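Handheld grippers: Prester vs Dombridge on clear plastic
Forum > End effectors > Handheld and teleop

railgauge_4
Posted 17/02/2026

Comparing two sets of fingers for the handheld units. Task is opening and closing a clear hinged box on a bare table. Set A is Prester stock pads, set B is Dombridge soft pads cut to fit. 50 cycles each so far, same operator. A drops the lid more often, B grabs it fine but drags the base along with it. Anyone run either past 1000 cycles?

mu_static
Ran Dombridge to 698 before the glue line let go. Pad was still fine. Which adhesive are you using?

railgauge_4
The one in the kit. Pads went on in April, so they've had other work before this.

torsionbar
Disagree with the premise. You're comparing pads on a part the wrist camera can barely see. With glossy clear stock the operator closes late and you blame the rubber. Fix exposure first, then test pads.

mu_static
Operator has eyes on the box directly. Exposure doesn't change friction.

torsionbar
It does if you replay the trajectories on an arm, and I assume that's the point. Figueroa controller here, same parts, lowering exposure got us more than any pad swap did.

railgauge_4
Replay is the point, yes. But the dragging shows up by hand too, so it isn't all camera. I'll lock exposure and rerun both sets.

pornetwood_lab
Check pad edges before you rerun. Once a corner lifts it touches the part before the face does, and on thin sheet that's enough to push it. We trim ours every 14 cycles at Pornetwood, almost certainly overkill. Also worth knowing how you hold the base.

mu_static
Trimming changes the contact area. Replace, don't trim, or your numbers drift.

pornetwood_lab
A couple of millimeters off the end doesn't matter at this load. Post some pictures of the setup.

railgauge_4
Base isn't fixed, it just sits on the table. Lifted corners: yes, on both fingers. Will replace both pads and use a different glue on one side.

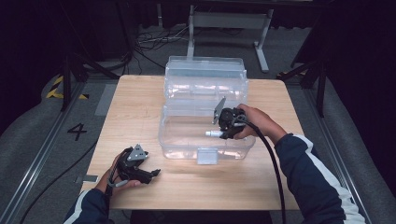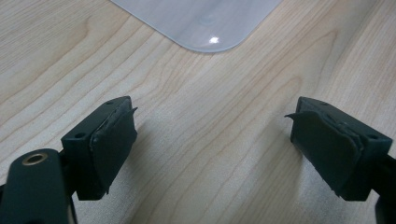
First: box on the table with the lid up. Second: green fingers open over the wood, pad flaps visible on both.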